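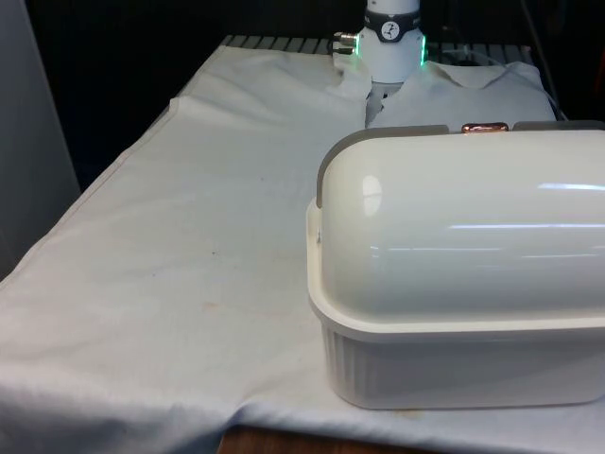 2. What we set out to compare

The course handout asked for "a quantitative comparison of two end effectors on a task of your choice." We chose picking up a shirt and putting it in a bin, because all of us had done it ourselves and felt qualified to judge. The two candidates were the Radik, the lab's older gripper with flat parallel jaws, and the Pultico, a linkage gripper with wide finger plates. Both ran on the same arm with the same Wirnow controller, so any difference in the results should come from the gripper, or from us.

We kept to one kind of item, a light-colored shirt dropped in a heap on a cloth-covered table. White on white was a decision made by the laundry pile. It was hard on the depth camera, which we discuss in section 5, and at no point did we consider buying a red shirt, which we also discuss in section 5.

3. Setup

The arm approaches from straight above. The controller gets a grasp point from the overhead camera, moves to a hover height, descends, closes, and lifts. A pick counted as good if the shirt stayed in the gripper until it was over the bin. A shirt hanging by one cuff counted. We argued about this for most of an afternoon and the cuff faction won.

Each gripper got the same set of starting heaps, or as near as we could manage. A heap of cloth can't be put back the way it was. We dropped the shirt from a marked height and called that reproducible, and our teaching assistant has since written "is it?" in the margin of the draft.

In total we logged 552 attempts. Ten of those were thrown out because the logging script was writing to a folder that had been deleted (January, second session, our fault).

4. Results by gripper

The Radik did better than we expected on tall heaps and badly on flat ones. Its jaws need something to close on, and a shirt lying flat offers them very little. On flat shirts it mostly stroked the fabric. Pushing down harder helped up to a point, and past that point it picked up the shirt and the tablecloth together. By our rules this was a good pick. We have since changed our rules.

The Pultico was the better gripper for flat fabric. With the fingers spread wide before descent, closing them gathers the cloth into a fold, and once there is a fold there is something to hold. 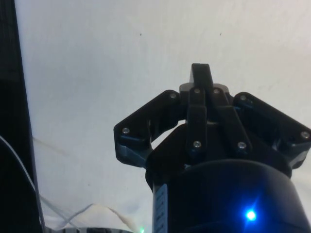

The cost is width. Opened all the way, it bumped the bin wall whenever the shirt landed close to it, and the controller treats any bump as a reason to stop and wait for a human. We reduced the opening for shirts near the bin, which fixed the bumping and took away most of the advantage we had just found.

Release was a separate problem. The Radik lets go when told. The Pultico lets go too, but loose fabric liked to stay hooked on the finger plates, and the arm would carry a shirt politely back to its start position. A small shake after opening got rid of most of these. The shake is three lines of code and is the part of the project we are proudest of.

5. Cameras

We used the overhead view for choosing grasp points and the wrist view for checking them. The plan, taken from the method we call Wouters in our notes after the lab manual it came from, was to compare wrist images before and after closing and decide whether anything was held. This worked with plain backgrounds. With white cloth in front of a pale wall the check said "held" far too often, and we went back to reading the gripper width, a single number that had been available the whole time.

A colored shirt would have made the camera work easier and this section shorter. By the time we agreed on that, 2 weeks were left and the data was already white.

6. What we would change

Decide what a good pick is before collecting anything. Tape the tablecloth down. Log the gripper width from the first day, and log it to a folder that exists. If we had to choose one gripper for shirts we would take the Pultico with the shake, and move the bin farther away.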